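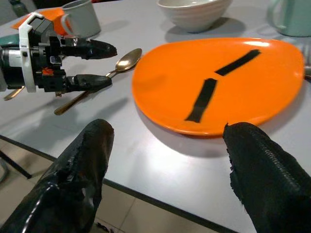
Unit 8: Storage and the Basis in Grain Marketing

Lecturer: Pravesh Sithole
Please read before the seminar.

In the last unit we looked at how a futures price is formed. Today we come nearer to the farm gate. The basis is the local cash price minus the futures price. When it is negative, we say the cash price is "under".

Case: the Letham farm
The farm has 1,644 tonnes of feed barley after harvest in August. Its own store can hold 2,000 tonnes, so all of the crop can stay at home. The nearest buyer, Trakdale, offers a low price at harvest but a better one for delivery 3 months later.

Costs which students often forget:
- interest on the money that is tied up in the grain
- electricity for drying and for the fans
- loss of weight when moisture goes down
- insects, and the time for checking them

The gain from waiting must be larger than all these costs together. If it is smaller, the farmer should sell at harvest, even when the store is already paid for.

For the seminar
Calculate the break-even price for Letham with the cost table in the course folder. Bring your working on paper. Compare also the contract terms of Trakdale and Daneshvar, especially the deductions for moisture.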